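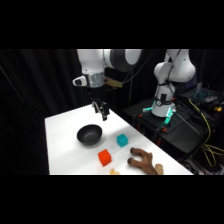
开封后的滴眼液样品,冷藏和室温两组的防腐剂含量差别大吗?

到第四周为止差别很小,两组都在限度以内;真正拉开差距的是瓶口有没有擦干净。

2025年9月8日

上午把 Sollero 滴眼液第四周的样取完。每组抽的瓶数和上次一样,编号沿用 5 月那批的规则,S 开头是室温,C 开头是冷藏。称重之后直接进液相,流动相是早上新配的,超声脱气 15 分钟。第一针基线有点飘,等柱温稳定后重进,后面都正常。

苯扎氯铵的峰和上次位置一致,拖尾比新柱时明显一些。这根柱子已经进了 1,415 针,下一轮之前要换。备用柱在左边第二个抽屉,盒子上写着 Pinusia,那是另一个项目的名字,别管它,柱子是我们的。

渗透压:室温组比冷藏组略高,方向和预期相符(室温下水分走得快一点)。S-07 单独偏高,查了记录,这瓶第二周取样后瓶盖没有拧到底,数据保留,备注里写明,统计时另算。

pH 计上午校准过两次。第一次斜率偏低,换了电极填充液后恢复。旧的缓冲液已经倒掉,瓶子洗好放在水池右侧晾着。

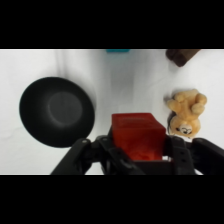
滴瓶的挤压力测试还没有定方案。Daichi Hoshino 的意见是用手指挤压的老办法不能再写进报告,不同的人挤出来的滴重差得太多,老年患者组尤其明显。我同意,但夹具的接触面得先想好:硬面夹软瓶容易打滑,瓶身一变形,滴重就不准。规整的东西夹起来没什么问题,圆肩的软瓶要另做一对带弧度的垫片。先画两种弧度,各打一副,用空瓶加水试,合适了再上药液。

滴重目前的手工数据先放着,不作结论。倒置 45 度和垂直倒置两种姿势分开记,以前混在一张表里,看不出名堂。

下午处理 Trevham 那边的询问。他们问复方制剂能不能套用同一个开封后期限。回复要点:
- 配方里的缓冲体系不同,不能直接套用
- 需要单独做开封稳定性,至少覆盖四周
- 微生物挑战试验由他们自己的实验室做,我们只看理化部分
- 样品到货先静置一夜再开箱

Sławomir Jabłońska 来信,说 Lysenko 项目的空瓶还剩 500 只,可以先借给我们做滴重。瓶口内径和 Sollero 用的一样,滴嘴的批次不同,用之前要抽几只比对。已回信请他先寄一小盒。

说明书草稿第 3 节看了一遍。“滴后闭眼,轻按内眼角”这句保留,“戴隐形眼镜者慎用”写得太含糊,改成用药前取下镜片,间隔时间等法规组给出统一说法后再填。另外“瓶口勿触及眼睛或睫毛”要挪到用法最前面。擦瓶口那组数据很能说明问题:没擦的几瓶,滴嘴外缘都有白色结晶,刮下来溶解后测出的主要是色甘酸钠和少量氯化钠。

待办:
- 换色谱柱,跑系统适用性
- S-07 的偏差说明,写完给 Daichi 看
- 冷藏箱记录仪导数据,连续 72 小时那段单独存
- 垫片图纸
- 订无尘擦拭纸,上次那种掉毛,不要再买

冷藏箱门封条有一小段翘起来,下午用手按回去了,明早再看一眼温度曲线。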